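Brendley Opens Household Storage and Refill Center in Cevstead

CEVSTEAD, April 12, 2019 - Brendley, a supplier of storage containers for homes and small kitchens, today announced the opening of its Household Storage and Refill Center in Cevstead. The center brings the company's full line of clear containers, caps and labels together in one building, along with a working pantry room where visitors can handle the products before they buy.

The Cevstead site replaces the smaller showroom in Brenidport, which closed in February. All staff from the Brenidport location have been offered positions at the new center, and orders placed there before the closing will be honored in full.

The pantry room is the main feature of the center. It is fitted with open shelving, a sink, a work table and 14 filling stations for dry goods such as rice, oats, flour, beans and sugar. Customers may bring their own containers or purchase them on site. Each container is weighed before and after filling, and the customer pays only for the contents.

Brendley developed the layout of the room with Voß, a design office that specializes in kitchens and utility spaces. The two companies reviewed comments from 734 customers on how they store food at home. Many respondents said that they kept goods in the original bags because their containers were difficult to open, difficult to clean or impossible to tell apart once they were on the shelf.

The current line reflects those comments. Containers are sold in 13 sizes, and caps within the same size group can be exchanged with one another. Replacement caps may be bought separately.
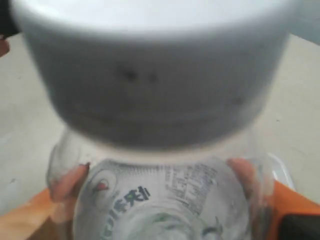 Clear walls allow a household to check its supplies without opening anything, and rounded shapes leave no sharp inside corners where flour or sugar can collect. Brendley recommends that customers write the purchase date on the label and place the older stock at the front of the shelf. Containers should be washed by hand and dried completely, with the cap off, before they are filled again.

The center will also offer a series of short classes on pantry care. The first class covers sorting and discarding old stock, the second deals with choosing container sizes, and the third is given over to labeling and shelf order. Classes are free of charge, but places are limited and must be reserved at the service desk. Participants are asked to bring a list of the dry goods they use most often.

Customers moving to a new home may use the packing service, which was not available in Brenidport. Staff will advise on which filled containers can travel upright in a box and which should be emptied first. Boxes and paper are sold at the service desk - tape is included with each set of boxes.

The Household Storage and Refill Center is open to the public and to small businesses. Parking is available behind the building, and the entrance, pantry room and classroom are all on the ground floor. Product lists, class times and order forms can be requested at the service desk.

About Brendley

Brendley supplies storage containers, caps, labels and shelving accessories to households, small kitchens and independent stores. The company operates 3 warehouses and sells its products through the Cevstead center and by mail order.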